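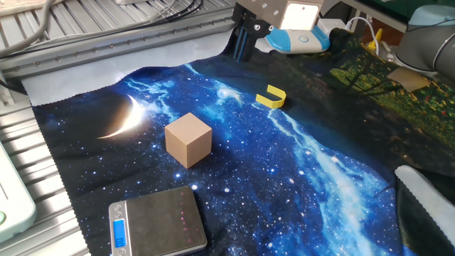 Unit 7. Claims in Insolvency: Filing, Proof and Ranking

Course handout, Commercial Law II
Prepared by Morag MacLeish. Problem set by Callum Baxter.

Read before class: chapter 16 of the course reader, up to the section on cross-border claims. The notes below use a general model. Local statutes differ on time limits and on the order of payment, and you are expected to check the rules of the jurisdiction you chose in Unit 2.

7.1 What counts as a claim

A claim is a right to payment against the debtor that existed when the proceeding opened. It does not need to be due on that day. It does not need to be fixed in amount. A guarantee that has not yet been called is a claim, and so is a damages action that has not yet gone to trial.

Debts that arise after opening are treated separately. Rent for premises the office holder continues to use, wages for staff kept on, and the office holder's own fees are costs of the proceeding. They are paid as they fall due and are not filed.

Students regularly mix up two dates. The opening date fixes which debts are claims. The bar date fixes when the claims must be filed. A debt can be a valid claim and still be shut out of a distribution if the form arrives after the bar date.

7.2 Filing

The form states the creditor's name, the amount at the opening date, how the debt arose, whether interest is included and at what rate, and any security held. Supporting papers are attached: the contract, invoices, a statement of account, the security document.

Foreign currency debts are converted at the rate on the opening date. Later movement in the rate is ignored, whichever side it favors.

A secured creditor has a choice. It may rely on the collateral and file for the shortfall, or give up the security and file for the full amount as an unsecured creditor. If the collateral has not been sold, the shortfall is an estimate. The estimate must be stated as such and can be corrected after sale.

7.3 Review by the office holder

The office holder admits the claim, admits it in part, or rejects it. Reasons in writing are required for the last two. The review is administrative in nature. The office holder checks papers against the debtor's books and may ask for more, but does not decide contested questions of fact in the way a court would.

For claims of uncertain amount the office holder makes a best estimate. The estimate controls voting and reserves. It does not bind the parties if the amount is later fixed by judgment.

7.4 Set-off

Where creditor and debtor owe each other money from dealings before opening, the two sums are netted and only the balance is filed. The debts must be mutual: same parties, same capacity. A sum owed to a parent company cannot be set against a sum owed by its subsidiary. Debts bought from a third party after the buyer knew of the insolvency are excluded under most statutes.

7.5 Ranking

The general order is:

1. Costs of the proceeding
2. Secured claims, to the value of the collateral
3. Preferred claims (wages within the cap, certain taxes where the statute so provides)
4. General unsecured claims
5. Subordinated claims
6. Equity

Some systems place secured claims first because the collateral is treated as outside the estate. The result is often the same, but the two approaches part ways when the costs of preserving the collateral have to be charged to someone. See the reader, note 22.

Within a class, payment is pro rata. A class receives nothing until the class above it is paid in full, subject to any carve-out set by statute.

7.6 Worked problem

Pladeo supplied packaging to Flement under a two-year contract. At opening, Flement owed Pladeo 319 thousand on unpaid invoices. Pladeo owed Flement 22 thousand in volume rebates under the same contract. MacKinnon, a company under common ownership with Pladeo, owed Flement 16 thousand for storage.

Step one. Test mutuality. The rebates are owed by Pladeo to Flement and arise before opening, so they are netted. The storage debt is owed by MacKinnon and stays out of the calculation.

Step two. Pladeo files for 297 thousand. The office holder collects 16 thousand from MacKinnon in the ordinary way.

Step three. Rank. Pladeo holds no security and the claim is general unsecured.

Variation: assume Pladeo's terms kept title to the goods until payment. Which goods can be identified in Flement's warehouse, and what happens to the amount of the claim if they are returned? Write one page.

7.7 For discussion

Mindik lent money to Flement and also holds shares in it. Should the loan be subordinated on that ground alone? Compare the positions in the extracts by Benkirane and Bustamante, which disagree on whether the lender's control over management must be shown.

Written answers to 7.6 go to Ishbel Skinner at the department office by 4 p.m. on the day before class. Cite statutes by section.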